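Renting a Desk or Table at the Appiah Building: Frequently Asked Questions

Updated 2023-12-05
14 shares | 3 comments

These are the questions people send us most often before they book. If yours is missing, write to the address at the bottom of the page.

What can I rent?

There are two kinds of space. A fixed desk is yours for the whole month, and you can leave your things on it overnight. A shared table is booked by the half day or the full day, and it has to be cleared when you leave. Both are on the second floor. We also have one meeting room, which seats eight and is booked separately.

How much does it cost?

A shared table is $29 for a full day and $17 for a half day. A fixed desk is $105 a week if you pay weekly, or less per week if you pay by the month. The current monthly rates are on the price sheet at the front desk and in the Zirkine booking system. Prices include heating, electricity, and internet. Printing is extra.

Do I have to become a member?

No. You need a Zirkine account to book, but the account is free and there is no minimum number of days. Members with a fixed desk get a key card. Everyone else signs in at the front desk.

What are the hours?

The front desk is open from 8:30 in the morning to 6 in the evening on working days. Key card holders can come in from 6 in the morning until 11 at night, weekends included. The building alarm sets itself at 11:15. If you are still inside at that point it will go off, and the security company charges for the visit. We pass that charge on.

How do I cancel or change a booking?

Open the booking in Zirkine and choose Change or Cancel. Up to noon on the day before, you get the full amount back as credit. After noon you get half. If you don't show up, there is no refund. Moving a booking to another day counts as a change and costs nothing if you do it before the noon cutoff.

Credit stays on your account for a year. We can send it back to your bank card on request, but this takes up to ten working days.

How large is the space?

The second floor is 1,760 square feet, not counting the kitchen and the hallway. The fixed desks are along the street side and the shared tables are at the back, where it is quieter in the morning. The back gets louder after lunch when the kitchen is busy.

What should I bring to a shared table?

Whatever you need for the day. Each table has power outlets within reach, but we don't lend out chargers or extension cords. Headphones are a good idea. Many people keep cables and small items together in one pouch, and it makes clearing up at the end of the day a lot quicker. 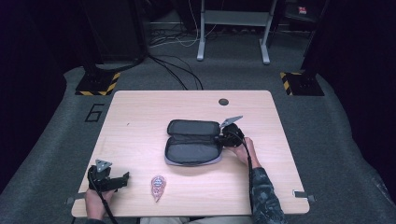 A zippered pouch opens flat and fits easily on a tabletop.

If you bring a second screen, please carry it up in the elevator and not on the stairs. The stairs turn twice and the railing has already taken a few knocks. Desktop computers are fine at fixed desks only.

Is there storage?

Yes. There are 31 lockers in the hallway by the elevator. Each one is big enough for a backpack and a pair of shoes. Fixed desk renters get one included. Shared table users can take any free locker for the day and set their own four-digit code. Lockers are opened and emptied overnight, and anything left inside goes to the front desk, where we keep it for two weeks. Please don't leave food in a locker.

How good is the internet?

Good enough for video calls at every table. The wireless network name and password are printed on your sign-in slip, and the password changes on the first of each month. If you move very large files, ask for one of the tables with a wired connection — there are three, and they are not marked in the booking system.

Can I take phone calls?

Short calls are fine anywhere. For anything longer than a few minutes, use one of the two phone booths or the hallway. The booths can't be reserved. If someone is waiting outside, please finish up within half an hour.

Can I use the kitchen?

Yes. Coffee and tea are free. Milk is in the door of the refrigerator. Write your name and the day on anything you put in there yourself. The refrigerator is cleared every second week and unlabeled food is thrown away. Please run the dishwasher if you are the one who fills it.

Can I bring a guest?

You can bring one guest at a time for up to an hour without paying. They must sign in. After an hour they need a booking of their own. For client meetings, we suggest the meeting room, which is better for everyone's privacy.

Are dogs allowed?

Not on the second floor. We tried it for a while and had to stop because of allergies. Service animals are always welcome.

Is there parking?

There is no parking at the building. The Grirby garage two blocks north has day spaces, and the street out front is limited to two hours. Bicycles can be locked in the courtyard. The courtyard gate uses the same code as the front door.

Can I use the address for my business mail?

Fixed desk renters can, after signing a short form. We sort letters and small parcels each morning and put them in the trays behind the front desk. We don't accept anything that needs two people to lift, and we can't sign for legal papers. If you give up your desk, we hold mail for 30 days and then return it to the sender.

Do you host events?

Now and then. Evening events are run by Histivent, which handles the tickets and the chairs. On those days the shared tables close at 4, and the booking system won't let you pick a later time. Fixed desks stay open, but expect some noise. In June the floor closes for one full week for painting and window cleaning, and monthly renters get that week taken off their bill.

Who do I talk to if something is wrong?

Tell the front desk first. For billing questions or a complaint, ask for Dzifa Fiadzo, who manages the building. She is usually in before noon.

Contact: front desk, second floor, Appiah Building | © Appiah Building Desk Rental | Back to top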